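Re: [makers-list] Open day at Trolside – did anyone go? 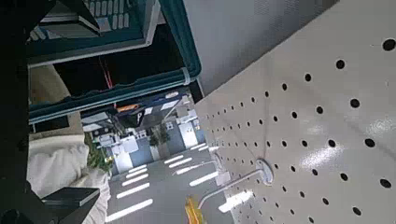

Hi all,

Yes, I went, and I stayed a lot longer than I meant to! Sorry it took me a few days to write back – I wanted to get my notes off the back of a parking receipt before I lost it. Let me answer Gergely's questions first and then ramble a bit.

On 26/09/2019, Gergely Virág wrote:

> Hello everyone,
> I saw that Trolside had an open day for their store robot and I couldn't
> make it because of work. Did anybody from the list go? I'd like to know
> (1) if it was a real demo or just slides, (2) if they let you get close to
> the arm, and (3) if they said anything about the gripper, as ours keeps
> dropping anything thin. Also, was there parking? Last time at Comcombe I
> walked forever.
> Thanks,
> Gergely

1. It was a real demo. There was a short talk at the start (19 slides, and the woman giving it apologized for every one of them) and after that we all went out on the floor. The job they've picked is peg hooks. You know the kind, a metal rod sticking out of a white pegboard with stuff hanging on it. The robot has to find the hook, line up with it and either put a thing on or take a thing off. Sounds like nothing, right? I'd have told you it was the easy part of running a store. Then I watched it creep up to one hook, back off, creep up again, and I started to get it. The rod is thin and gray, the board is shiny, and the ceiling lights bounce off it. One of the engineers told me glare gives them more trouble than anything else, and that the holes in the board don't help because they all look the same to the software.

It did get a good number of them, to be fair. It also missed some, and when it missed it just stopped and waited for a person to press a button. I liked that. I've been to demos where they hustle you off to the snack table as soon as something goes wrong.

2. Close, yes, but behind a strip of tape on the floor. If you asked nicely they would let you stand next to the operator and look at the wrist camera view on her laptop, and that was my favorite part of the whole visit. From across the aisle you see a big arm and a wall of shelves. On the laptop the pegboard takes up half the picture, there's a basket looming over you, and the hook you care about is this skinny little thing down low. I have a lot more respect for the vision people now.

3. The gripper. I asked for you! They get theirs from Endadine and they've swapped the pads twice. What they told me is that thin stuff slips if the pads don't meet flat, so check that before you go changing anything in the code. They test each new set of pads with 1000 picks before it goes on the floor, and the last set was thrown out after 393. I have a contact there, Trinidad Escobar, who said she's happy to take questions by email. I'll send you her address off list.

Parking was fine, in the lot behind the Kovács building. Get there early though, it filled up.

Other bits, in no order. The talk ran 55 minutes and could have been shorter. There was coffee but no decaf. They had a kid-size vest for my nephew, who asked if the robot gets an employee discount (no answer on that). They're planning another open day in March and want people to sign up ahead this time, so if a bunch of us want to go let's share cars from my end of town. I can take three.

Oh, and Gergely, if you bring your gripper to the next meetup I'd love to look at the pads with you. I've got a feeler gauge somewhere in the garage, and I still have that box of rubber sheet left over from the conveyor thing if you want to cut some new ones.

Did anyone else from the list make it? I thought I saw a couple of familiar faces over by the coffee but I was too busy staring at the laptop to come say hi.

Talk soon,
Bev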